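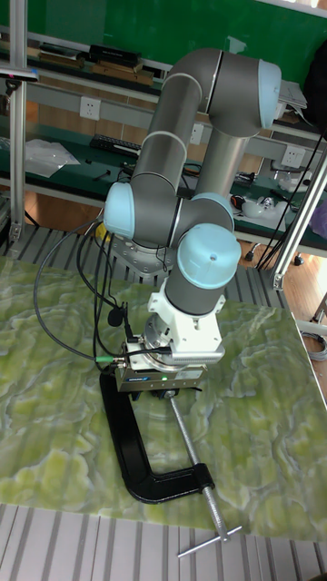 Marius Bogdan would like people to stop telling him their countertop is marble.

"Half the time they don't know," he says. "Somebody at a showroom said 'marble look' and they heard 'marble.' Then they put lemon juice on it and call me when nothing happens, like that's a problem."

Bogdan has cut and repaired stone in Prokville for most of his working life. He agreed to talk on a Wednesday morning in October, on the condition that I not ask him what's in style. I wanted to know about green. Green slabs, the cloudy kind with pale veins running through yellow and white, have been showing up in kitchens and on workbenches all over town, and the prices make very little sense to me. At one yard I was quoted $3000 for a piece long enough for an island. Across the street, something that looked the same to my eye was $67 a square foot, installed.

"Your eye isn't going to settle it," Bogdan says. "Mine won't either, from across a room. A good print on a good polish, under shop lights, I've been wrong. I go look at the edge."

The edge is his answer to most questions. In real stone, he says, the vein goes over the side and keeps going. In a printed surface it tends to stop at the corner, or it wraps in a way that looks folded. He also hunts for a cloud that turns up twice. "If you find the same blob in two places, you're done. Go home."

I asked whether it matters. Plenty of people are happy with a surface that wipes clean and costs less.

"It matters if they charged you for the other one."

Stela Sârbu, who sells both kinds at Rissanen, thinks he is being unfair. "We label everything," she says. "If a customer asks, we tell them." And if the customer doesn't ask? "It's on the label." I looked later. It was on the label, on the back, under the care instructions.

She and Bogdan do agree about clamps. People fasten things to a slab, a pasta machine or a vise or a lamp, and tighten the screw until it feels safe. Sârbu says polished surfaces make them nervous, so they give it another turn. Bogdan blames the bare metal.

"Put something under the jaw. Leather, rubber, a folded rag, I don't care. Stone is fine being pressed on over a wide spot. You press on one point near an edge and you're asking for a chip."

He charges $70 to fill a chip and says green is the worst color for it, with so many shades in a small area that the filler always matches one and misses the others. I asked to see a repair he was proud of. He showed me a windowsill. I found the patch right away and he seemed annoyed.

On sealing, he was less convincing. He says once a year. Sârbu says every six months, and Rissanen happens to sell the sealer. Bogdan's own bench at home hasn't been sealed in 13 years, by his count.

"It's got stains," he says. "It's a bench."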